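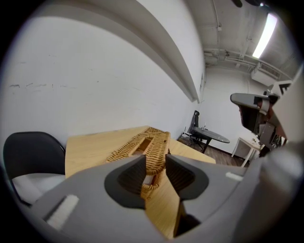

Paraskevi, thank you for writing to everybody about the wicker, it got me digging through the cupboards at Flollstead half the evening when I should have been answering my mail. I've had good luck with the braided sort, like the tan one on the light wood table, open through the middle with two long sides that draw in toward each other. All those ridges hold dust something awful, and a cloth only pushes it further down. What I use is an old soft paintbrush, dry, working along the braid and never across it – then a barely damp rag, and then I leave the piece well away from the radiator till the next morning.

Paraskevi Nikolaidis wrote:
> Hello all, I've been handed a box of wicker bits and pieces from
> the April sale, 21 of them, and most are grubby. Does anyone wash
> theirs in the sink? Magdalini says yes, Boris says I'll ruin them.
> Also, do we want them on the tables or put away?

I'm with Boris on the sink, I'm afraid. I did soak a bread basket once, years ago, and it dried with a lean to it that I never got out (it's still in my kitchen, holding onions). If a strand has sprung loose, a dab of wood glue and a clothespin overnight will usually see to it.

As for your other question, I would love to see a few of them out on the tables! They warm up a plain room so nicely, and we do have a lot of white wall to look at. The scuffs on it could use a sponge too, while we're at it – I'm happy to bring one, and 2 spare brushes for whoever wants to join me.

Love to all,
Imani Gachanja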